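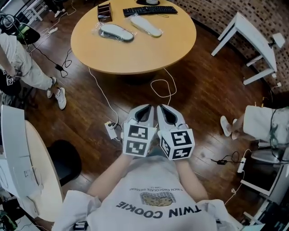
New write-up from us this week, on collecting demonstrations with hand-held grippers and no robot in the room. I'll put the main points in a thread. Work with Diệp Hà, who did most of the analysis.

The question was narrow. When a person demonstrates a two-handed task with a pair of grippers, how much does the policy suffer if the tracking of the two hands drifts apart? We track each gripper from the marker cube on its back.

Most people check each hand's error on its own. For two-handed work the number that matters is the error between the hands. If both are off by the same amount in the same direction, the policy copes. If one is off and the other isn't, the grasp misses.

Task: pick up a shoe insole in a clear plastic bag, pass it from one hand to the other, lay it down flat. We call it Skustov in the paper, after the town where Diệp thought of it. Bagged insoles are a good test object. They bend, the bag slides, and the plastic throws back the light.

We recorded 3014 demonstrations in all. They were done at ordinary tables in ordinary clutter. Cables on the floor, keyboards left on the table, people sitting nearby or walking about. We didn't tidy up between recordings.

Method. At the start of each recording the person holds the two grippers side by side in front of the chest for 3 seconds, markers in view. We know the true shape of each cube, so those seconds give us a fresh estimate of where one hand is relative to the other.

We then do the same hold at the end. The difference between the two estimates is the drift for that recording. We spread the correction along the whole path in proportion to time. It's a very plain method and the code for it is short.

We compared three versions of the training data: raw tracks, tracks corrected with the start hold only, and tracks corrected with both holds. Same policy, same training settings, same robot at test time.

Each version got 60 test runs on the arm pair we call Kim. Raw tracks did worst, and nearly all the failures were at the handover. Start hold only fixed a good part of that. Both holds did best, and the gap was widest on the longer recordings.

The thing I didn't expect: throwing away the bad recordings was worse than correcting them. We tried dropping every recording with large drift and training on what was left. The policy became less steady in the handover. My reading is that the high-drift recordings are also the slow, awkward ones, and those contain the recoveries.

I haven't proved that last part. Diệp thinks it could simply be that the smaller set has less variety in where the insole starts on the table. We disagree and the paper says so.

Limits. One family of objects. One type of gripper. The correction assumes drift builds up evenly, and it doesn't always. When a cube is hidden behind an arm for a while you get a jump, and spreading a jump evenly puts error into parts of the path that were fine.

For jumps we use a second tool, Sekix, which flags any stretch where a marker was out of sight for more than 30 video frames. Those stretches are cut out and the path is treated as two pieces. It's crude. If you have a better way I'd like to hear it.

Practical note for anyone doing this: make the hold a habit before you make it a rule. People forget the one at the end. They put the object down and lower their hands straight away. We ended up adding a beep.

Another one — print your markers matt. Glossy ones cost us a lot of recordings early on, near the windows especially.

Someone asked whether this works with our older Drallo grippers. Not tested. Those have a single flat marker on the back and it goes out of view as soon as you turn your wrist, so I'd guess the hold would be less reliable.

Code and a small part of the data go up on Friday. The rest follows once the checks on it are done. Questions to me or to Diệp, either is fine.

— Quyên Hồ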